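Shared Workshop Robotics, Course Handout 6
Wrist Cameras and Bottle Handling on the Two-Arm Build
Revised February 2, 2018

6.1 Scope

These notes cover mounting and checking the wrist cameras, setting grip limits, and the bottle exercise. They assume the arms are bolted down, the joint zeros are saved and the Plondar controller starts without faults. If any of those is still open, go back to Handout 5.

The build uses Ilto camera modules at the wrists and Vokov motor drivers. Part numbers are in the parts list and are not repeated in these notes.

6.2 Camera position

The camera sits close to the work. In the last part of an approach the bottle fills most of the view and the finger is the only thing left to steer by. Set the bracket so that the finger tip stays in view through the whole travel of the hand. Check this at both ends of the travel before you tighten anything.

Motion blur is the main fault at this distance. Shiny plastic makes it worse, as the highlights smear into bands that an edge finder will take for real edges. Fix the exposure by hand. Automatic exposure hunts when a bright bottle comes into view, and the colour threshold moves with it.

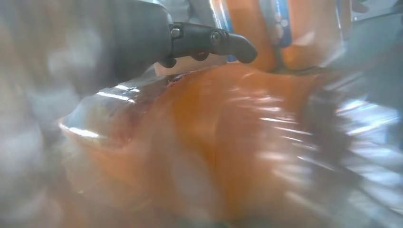

Figure 6.1. Wrist view at close range. The finger is fairly sharp; the orange body beneath it is blurred.

For the approach, use only frames in which the finger edge and the bottle edge can both be found. Drop the rest. A run that drops more than 16 frames in a row should stop the arm and return it to the wait position.

6.3 Grip limits

Grip force is set through motor current and not through finger position. Bottle walls flex, and a position target that suits a stiff one will crush a soft one. Start with the current limit at 135 on the driver scale and raise it in small steps until the bottle no longer turns in the hand when the wrist rolls. Write the value in the logbook next to the arm number.

Labels are a separate problem. A loose edge catches on the finger joints and lifts further with each grasp. It also changes the friction under the fingers, so a limit tuned on bare plastic may not hold on paper.

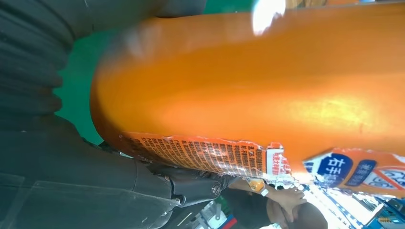
Retune whenever the label condition changes, or keep the grasp point clear of the label and note that you have done so. Either is acceptable for the exercise, but the two sets of results must not be mixed in one table.

Cable slack should be checked at the same time. Roll the wrist slowly to both limits with the fingers closed. No cable should go tight or touch the fingers. The Bautista clips used on the first build were too stiff for this and have been replaced with hook-and-loop ties.

6.4 Table layout

Work on the green surface. An orange bottle separates from it cleanly in hue, and one threshold will do for the session if the lights are left alone. Bottles waiting their turn are kept on the yellow pad at the side, where a helper can reach them from a chair. The arm must be in the wait position before a hand crosses onto the green.

Tools, phones and the hand controller belong on the back table. Power strips stay on the floor, away from the stand legs.

Start with a bottle on its side. The upright grasp has a different approach path and is covered in Handout 7. Move one hand at a time and hold the other open and still, clear of the path.

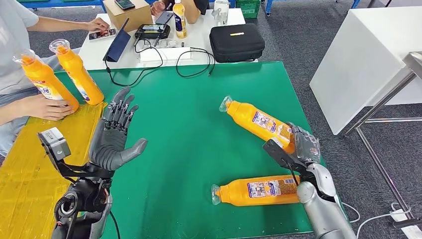 6.5 Exercise

1. Load the bottle profile and confirm the saved current limit.
2. Place a bottle on its side on the green surface, cap to the left.
3. Run the approach at low speed. Stop on first contact and save the wrist frame.
4. Close the hand, wait 3000 ms, then lift.
5. Roll the wrist both ways and note any slip.
6. Set the bottle down and open the hand fully before backing away.

Complete 37 runs with each hand. Record the dropped frames, the current at first contact and the slip result for every run, including the failed ones. Aborted runs keep their number and are marked A in the last column.

Hand in the table and the saved frames together. Leave the driver settings as found, with the arms parked and the controller off at the wall.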